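Print the stage times on the ticket

Saturday, November 26, 2022

I went to see Skamo at the Rolland in Pesberg last week. The ticket said 7pm. I was in the building at five past seven with a coat I didn't want to pay to hang up and a drink I didn't much want either. The band came on at twenty to ten. In between there was one support act, who played for half an hour and were good, and a great deal of standing about while the same playlist went round twice.

I have no complaint about Skamo. They played for 83 minutes, they did most of the second album, and the new songs sounded better than they do on record, where the drums have been pushed so far back you could mistake them for somebody moving boxes upstairs. My complaint is about the ticket. It told me when the doors opened and nothing else, and I think it's time that venues stopped selling tickets that way.

A cinema will tell you when the film begins. You can work out from habit how long the adverts last. A theatre tells you when the curtain goes up, and will usually tell you when it comes down again, with the length of the interval. A football club would be laughed at if it put the opening of the turnstiles on the ticket and left the kick-off to be found out on the night. Only at gigs do we accept that the one time on the ticket is the time when nothing happens.

The usual answer is that stage times are on social media on the day. Sometimes they are. For the Rolland show they went up at a quarter past four that afternoon, as a picture with small pink writing on a black background, on an account I don't follow, and I saw it on the bus home. A friend of mine follows three local venues purely for this reason and says she has to scroll through a week of posts each time to find the one she needs. If you aren't on social media at all, you can ring the box office, which at the Rolland is open on weekday mornings.

It matters more than people in the business seem to think. I live twenty miles outside Pesberg and the last train is at 10.52. If the band is on at half past eight I can see all of it and walk to the station. If the band is on at twenty to ten I have to leave before the songs I came for or bring the car, and if I bring the car I need to find somewhere to leave it and I can't have a second drink. I would like to make that choice in the week I buy the ticket. I can't make it at a quarter past four on the day, when I am at work and the car is at home.

Plenty of people are worse placed than I am. Anyone paying a babysitter is paying by the hour. Anyone with a bad back or bad knees would like to know if they are going to stand for two hours or for four. The Rolland holds 1245 when the balcony is open, and the balcony is the only part with seats, and it was shut for this show. I spoke to a man at the rail by the sound desk who had sat down on the floor at eight o'clock and been asked by security to get up again. He was perfectly cheerful about it. He also said he wouldn't be back before the summer, when the shows move outdoors and he can bring a folding chair.

People who work shifts know this problem too. If you finish at eight and live near the venue, you might easily make a headline set, and you might buy a ticket if somebody would tell you so. As things stand you look at 7pm, decide that you'll miss it, and stay at home. That is a ticket the venue could have sold.
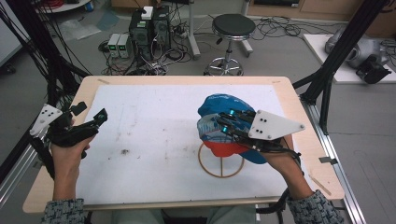 Two black hand-held grippers at a table covered with white paper.

The case against printing the times usually comes in two parts. The first is that nobody can know them so far ahead. Tours are booked months in advance, support acts are added late, a lorry gets stuck behind an accident and the whole evening slides. I accept some of that. But the curfew at the Rolland is eleven, and it was eleven when the tickets went on sale. The headline act has a set that it plays every night of the tour and knows the length of. The crew know how long it takes to change the stage over. Anybody in the building could have told me in the spring that Skamo would go on between nine and ten. "Headline act not before 9pm" would have fitted on the ticket easily, and it would have been true even with the lorry in a ditch.

The second part is the bar. Doors at seven and a band at twenty to ten means more than two and a half hours of people with little to do but buy drinks, and venues of this size make a good part of their money that way. I have some sympathy here as well. I know that the rent has gone up and that the electricity bill this winter is going to be frightening. I would sooner have a slightly annoying venue in Pesberg than a block of flats where the venue used to be. Still, I doubt the sums work as well as is claimed. I bought one drink in that time and nursed it, and a lot of the people near me did the same, since a round at those prices isn't something you repeat lightly. I'd have spent more in the pub over the road, and I'd have spent it on food.

If the money has to be found, put it on the ticket and say so. I'd pay a pound more to know when to turn up. I would pay it with better grace than I pay the booking fee. I bought this ticket through Planero, which charged me a booking fee, and a further fee for sending me a ticket by email. Planero's app has a line for the date, a line for the door time, a line for the entrance, and a large space with a coloured pattern in it. There is room.

There is a more serious objection, which is that printed times would kill off the support act. If everybody knows the main band is on at half past nine, the argument goes, nobody will come at eight to see four unknowns from the next county. I take this one seriously, as some of my favourite bands are ones I first saw by accident while waiting for someone else. I have a shelf of records that I owe to bad planning.

But look at what happens now. People who go to a lot of gigs already know to ignore the door time, so they come late, and they miss the support act because they have guessed. The ones who are in the room at the start are mostly the ones who don't go often and took the ticket at its word. At the Rolland the support went on at ten past eight, when the floor was less than half full. Plenty more would have come for it if they'd known, me among them in a better mood. By the time they started I'd been there for over an hour and was thinking about my feet.

A support act with its name and its time on the ticket is being treated as part of the evening. You can look them up beforehand. You can decide that you like the sound of them and get there for ten past eight on purpose. A support act that isn't named anywhere, and comes on at an hour you weren't told, is being used to fill a gap, and an audience can tell. I would guess that most new bands would prefer a smaller crowd that had chosen to be there. I'd also guess that the crowd wouldn't be any smaller.

Some places have managed this already. The folk club I go to, above a pub, prints the running order on a sheet of paper and sticks it to the door, and it goes out in the email the week before. First half at 8, interval, second half, finished by half past ten. It has been wrong once that I can remember, when a fiddle string broke, and then only by ten minutes. I realise that a folk club has no lorries. It does have people turning up on time for the first act, every month, and they clap for it.

The big arenas are better than they used to be as well, mostly on account of the car parks and the trains. It's the middle-sized halls that are stuck. They are big enough that you can't just ask the person on the door, who has been hired for the evening and hasn't been told. They are small enough that no one has made them change.

I've written to the Rolland and had a polite reply saying that times are subject to change and are posted on the day. I have also got a ticket for another show there in December. It says doors 7pm. There are two supports listed on the poster and none on the ticket, and the last train is still at 10.52. I have been looking at it on the fridge and trying to decide about the car.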